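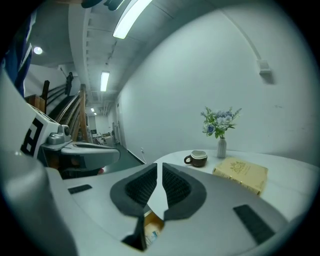 Genalyn Ambrosio replied to the last thread that the dew point figure on the Fellcombe station page is useless to anyone without a weather degree. Fair comment, so a few posts on how I read it.

Home · Threads · Replies · Saved
2 min read

1/ Dew point is the temperature the air has to cool to before water condenses out of it. Relative humidity moves with temperature all day. Dew point mostly doesn't, unless the air mass changes.

2/ For frost, check both at dusk. Clear sky, light wind and a dew point below zero: cover the seedlings. Cloud over Ulon overnight usually holds the temperature up and the covers can stay in the shed.

3/ The station reads at 2 m. Grass level on a still night can be several degrees colder. Most of the April complaints about "wrong" readings come down to this.

4/ Station elevation is 198 m. Tiongson sits lower and cold air drains into it, so expect frost there first.

5/ Erasto Shemweta asked about logging intervals. Mine is 16 minutes, an old setting I never changed. Fine for dew point, too coarse for gusts.

6/ Next: why the rain gauge under-reads in wind. Grey plastic funnel, no shield.

Contact · © Fellcombe Weather Notes · Back to top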